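Log the commands, not only the poses
Ritu Nishad
January 3, 2019

Most teams that train two-arm policies save where the joints were. Fewer save what the controller asked for. I think leaving out the second one is a mistake, and it costs more than the disk space ever will.

At Koubek we went through 186 failed runs in September. In most of them the measured joint angles looked fine. The trouble was in the gap between command and measurement, and for the older runs we had no record of it. Elsa Dalen ended up rerunning a whole batch to get numbers we could have written to file the first time.

The gap matters most near contact. When a gripper is over the corner of a clear plastic tray, a lag of 10 milliseconds can decide whether the jaws close on the part or on the wall. A round ball on a smooth table is no easier. If the log says only where the arm was, you can't tell a bad plan from a slow motor.

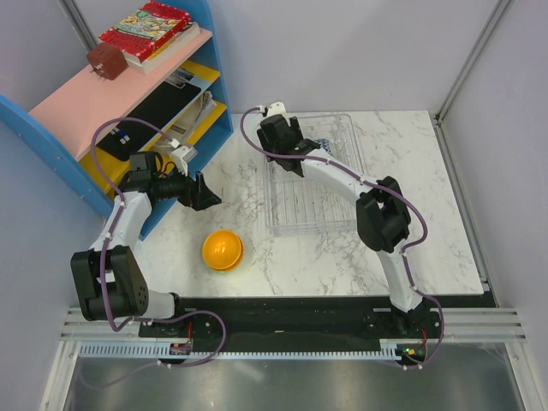
What it costs

People object that it doubles the joint data. It does, and joint data is tiny next to video. We log at 1000 Hz on both arms and the camera files still take up nearly all of the drive.

The other objection is clocks. Commands and measurements often come from different processes, and if the timestamps don't agree the gap means nothing. That one is fair. We spent 3 days on it in Skerthorpe, our logging tool, and the fix was to stamp both in the control loop -- not in the recorder, where we had been doing it.

I would make it the default in every recorder and let people turn it off if they want to.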